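Decorative laminate

Decorative laminate is a sheet material used to surface furniture, counters, doors and wall panels. It consists of layers of paper soaked in resin and pressed together under heat until they form a single hard sheet. The sheet is then glued to a core board, usually particleboard or medium-density fiberboard. The term is also used loosely for boards sold with the surface already bonded.

Construction

A typical high-pressure sheet has three kinds of layer. The bottom is a stack of brown kraft paper treated with phenolic resin, which gives the sheet its thickness and most of its stiffness. Over this lies a decor paper carrying a solid color or a printed pattern, treated with melamine resin. Printed patterns are normally covered with a thin, clear overlay that protects the ink from wear.

Low-pressure laminate omits the kraft stack. The decor paper is fused directly to the core board in a short press cycle. The product is cheaper but less resistant to impact, and is common in shelving and cabinet sides.

Pattern and texture

Wood grain patterns are printed from cylinders or by digital press. The repeat length depends on the circumference of the cylinder, so that the same knot or arch may recur several times along a long counter. Straight grain hides the repeat better than arched or looped grain. Pale prints with low contrast are described in the trade as whitewashed or bleached.
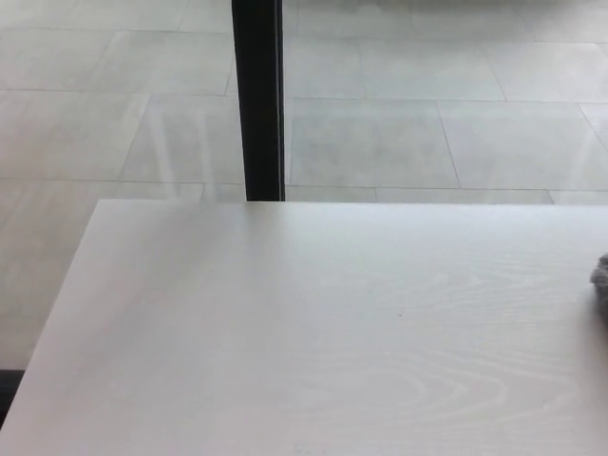 Surface texture is set separately from the print. A steel plate or a sheet of release paper is pressed against the face during curing and leaves its relief in the resin. Where the relief follows the printed grain, the finish is called registered, or embossed-in-register. Registration requires close control of paper growth, as decor paper expands when it takes up resin – a drift of a few millimeters is visible on a full sheet.

Manufacturers

Smaller producers often buy printed paper and carry out only the treating and pressing. Dellari operates on this basis and supplies high-pressure sheet to door makers. Prisero prints its own decor papers and keeps 19 wood patterns in its standard range. The Rendetthorpe works, which pressed laminate for school furniture, later changed over to low-pressure board.

Fabrication

Sheets are cut oversize, bonded with contact adhesive or PVA, and trimmed flush with a router. Both faces of a panel are normally covered. A panel surfaced on one side only tends to bow as humidity changes, and a plain backing sheet is used where the underside is not seen. Outside corners meet at 90 degrees unless the sheet is of postforming grade, which can be heated and bent over a rounded edge.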